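Open Day at the Jedgate Tennis Center

Posted Friday, March 29, 2024

The Jedgate Tennis Center opens its doors to the public once a year, in the gap between the indoor season and the first outdoor tournament, and I have been meaning to go for as long as I have been complaining about my backhand. This year I went. The backhand came with me.

Jedgate sits at the end of a bus line that seems to lose interest a little before it gets there. You walk the last stretch past a tile showroom and a car wash, and then the white roof comes up over the hedge. At the gate I was given a paper wristband, a map, and a voucher for one free serve on the radar court. One. I put it in my wallet with the care I usually save for a passport.

The tour started in the main hall, where they laid new courts in February. Our guide was very proud of the surface, a cushioned hard court supplied by a company called Gonitz, and invited us all to bounce on it. So a group of grown adults in street shoes stood behind the baseline and bounced. It felt like a floor. I nodded as if I could tell.

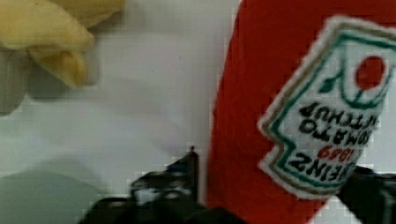 The hall seats 600, on benches that slide out of the wall, and for the big junior event in the fall they fill it. I asked what happens if a player chases a wide ball into the front row. The guide said the front row tends to move. There are four courts in there, with curtains between them that stop most of the balls and none of the shouting.

After that came the stringing room, which I would happily have paid to see. It's the size of a large closet and smells of rubber and coffee. The stringer on duty was working through a rack of rackets for the Coman Cup qualifiers, and told us that some players ask for a change in tension so small she doubts they could pick it out blindfolded. She makes the change anyway. She also had a look at the racket I had brought along and asked, kindly, how old the strings were. I said a couple of years. She wrote something on a pad.

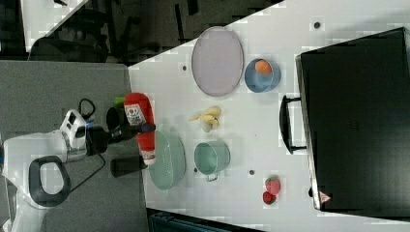
The radar court and what I did there

The line was about 50 people long, most of them under twelve and all of them stretching properly. In front of me was a boy whose racket came up to his chest. He hit a serve that made the operator look at the screen twice. Then it was my turn.

I won't give the number. The display is run by a firm called Nundik, whose banner hangs right behind the server, and I would like to suggest to them that the minimum reading be rounded up as a courtesy. My serve did go in. The operator said "nice placement," and handed me a sticker.

At 3 there was an exhibition doubles match between the center's coaches, played with a lot of between-the-legs nonsense that the kids loved and that I also loved, from a more dignified seat further back. One pair lost the first set badly and blamed the sun. We were indoors.

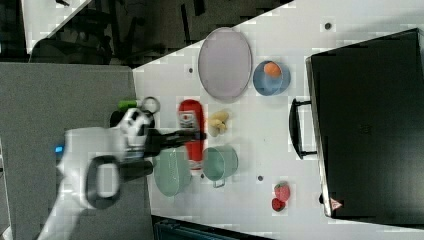 Between sets they ran a raffle for a block of lessons. I didn't win, though I did get a can of balls for holding a ticket one digit off, and I've been told by my regular doubles partner that this counts as my best result since last summer.

If you go next year, wear shoes with non-marking soles, as the guide checks and you will otherwise spend the court visit on the rubber mat with the strollers. The locker rooms are on the tour too, and can be skipped. Parking is tight by noon. The bus back leaves from across the road, opposite the car wash, and the last one is earlier than the map says. I caught it with the sticker still on my jacket.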